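Hustham Linen and Workwear, Folding Room
Clostitier two-arm folding table: set-up guide for shift staff
Section 7. Dark garments, first fold and hand-back
Issued 18/06/2019. Keep with the table. Changes to Loukia Karagiannis please, not written on the laminated copy.

Read section 6 first if you have not run the table on light items. Blacks and navies are slower and the arms want more help with them.

Who does what now

Before December each folder did a whole trolley start to finish. Now one person feeds, one person checks and stacks, the arms do the folding. Feeder and checker swap at every break. Not at the end of shift, at every break. Rafail Christodoulou keeps the swap sheet on the door.

Folding by hand is still in everyone's job. Pieces the arms hand back are folded by the checker on the side bench. They count toward the line total, same as machine pieces. Princess Marquez got this in writing from the office, copy in the blue ring binder.

Before you start

1. Table top wiped, dry, no lint. Lint rolls up under dark knit and the grip slips.
2. Look at both arms. Green light on the joints. No green, don't feed, ring Booker Strickland.
3. Cables hanging in their loops, nothing caught round a wrist. Don't tuck or tape them. The arm needs the slack.
4. On the panel choose DARK, then the garment type. If you leave it on MIXED it will hunt for the edge and time out.
5. Set count to 2 for the first run. Check both pieces before you put the full batch through.

Feeding

6. Lay the garment flat, long side left to right. Smooth with the flat of your hand, middle outwards.
7. Empty the pockets. Yes, again, even if the sorters did it.
8. Step back behind the yellow line. Press READY.
9. Arms come down, fingers close on the cloth, lift, fold, let go. Leave them to it.

CAUTION: hands off the table from READY until both arms are parked and the panel says CLEAR. A stopped arm is not a parked arm. It may be looking.

NOTE: a grip is often just a bunch of cloth between the fingers and it looks wrong from where you stand. Don't hit stop for that. Stop only for the things in the list further down.
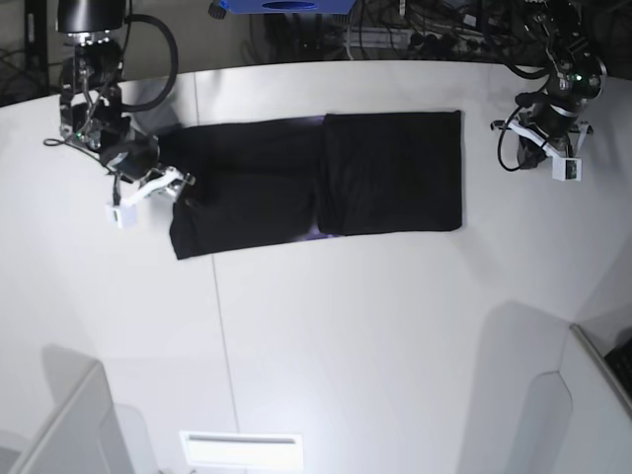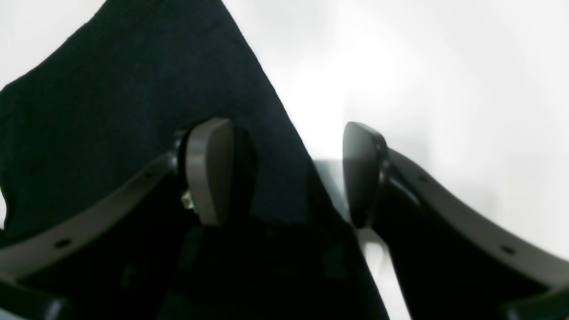
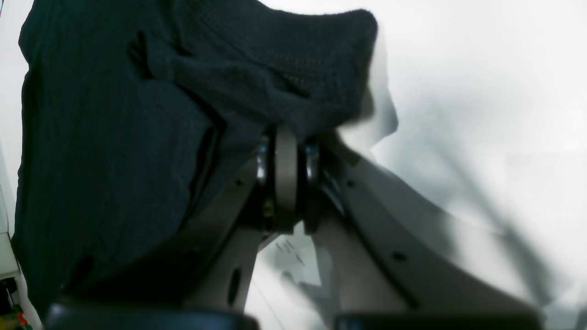

Fig. 7a to 7c. Grippers at work with dark cloth. 7a from over the table, 7b and 7c from the wrist cameras.

Checking the fold

10. Wait for CLEAR.
11. Look at both ends of the strip. Edges should be straight and the layers level. A flap hanging lower on one side is a half-done fold, same as a step in the outline.
12. Good piece: stack it, crease towards you.
13. Half-done piece: press REPEAT once. Once only. If it comes back the same, take it off and do it by hand.
14. Mark the hand-back on the tally. One stroke, no names. The tally is for setting up the table, it is not for scoring people. If any supervisor asks for it by name send them to Loukia.

When to press stop

- cloth pulled tight between the two arms
- a zip, button or hook in the fingers
- a cable caught on the garment
- anybody over the yellow line
- you are not happy. No reason needed, nobody will be asked for one

After a stop, wait for both arms to park, take the garment off, lay it again from step 6. Don't try to free cloth from closed fingers. Press OPEN on the panel and let it drop.

Wrist cameras and fingertips

15. Wipe the camera windows at each swap. Dry cloth from the Skulano kit, no spray.
16. Wipe the fingertip pads at the same time. Dark fleece sheds onto them badly.
17. Pads are changed at 2,000 grips on dark work, 3,000 on light. Panel gives a warnig. Booker changes them, not the line.

NOTE: the wrist cameras face the cloth. They are used for grip and edge finding and for faults. The office does not get the picture. Gerasimos Ververidis will show you the settings page if you want to see for yourself, ask him, he doesn't mind.

Pace

The table sets its own speed. You don't have to keep up with it and you can't make it faster by feeding early. If the trolleys back up tell Rafail, he moves a person over from Wan side. Do not skip the check to clear a backlog.

Wrists and backs: the feeder reaches more than a hand folder used to. Set the step to your own height at every swap, even for short stints. Report aches in the first week, dont wait for the review.

Training

New starters do a full shift on the side bench before they feed. You need to know a good fold by hand to see a bad one on the table. Sign-off by Princess or Gerasimos.

Shut-down is in section 8.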